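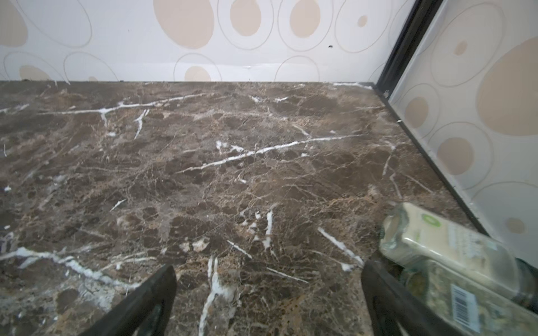

4.3 Recording your first set of examples

Reading time: 2 minutes

Now that the gripper is mounted and the wrist camera is talking to Carnonine, you can start gathering examples, and we hope you enjoy this part as much as we do! A kitchen counter is a lovely place to begin, and a jar lying on its side makes a good first object.

1. Open a new session and type in a short task name, such as "stand the jar up."
2. Open the gripper all the way and check the live view. Both fingertips should show at the bottom.
3. Press Record, wait two seconds, then guide the arm through the task at an easy, comfortable pace.
4. Press Stop, and mark the example Keep or Discard while it's still fresh in your mind.
5. Move the jar a little, turn it if you like, and go again until you have 70 kept examples.

Note: Small fumbles are fine to keep, as long as you finish the task.

Caution: Glass can chip or roll on polished stone. Keep the grip force at its lowest setting, and keep your free hand well away from the fingers.

Questions? Write to Felicidad Aquino, Carnonine Support | © 2026 Carnonine | Back to top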